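El equipo de cuarto curso empezó en febrero con un problema acotado: que un brazo de bajo coste distinga superficies de apoyo en una cocina doméstica y calcule dónde puede depositar un objeto. Josefina Urrutia dirige el taller de Pretville y fija el método. «Primero 100 etiquetas a mano, después el modelo», indica.

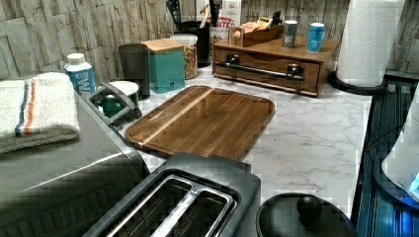
La segmentación de planos es la parte de Dorin Anghel. El conjunto suma 1,115 imágenes, con unas 40 descartadas por desenfoque. «Una tabla de cortar girada sobre la encimera complica el ajuste – los bordes no siguen los de la pared –, y el veteado gris del mármol o de lo que lo imita genera contornos falsos», explica.

Feng-yi Hsu programa el planificador, Sakon, que todavía rechaza huecos válidos entre recipientes. «El margen de seguridad es excesivo. Lo reduciremos por tramos», señala.

Relacionados
Kinnear: calibración de pinzas en el aula
Weltisville abre inscripción para su liga escolar
Guoqing Song: apuntes de cinemática inversa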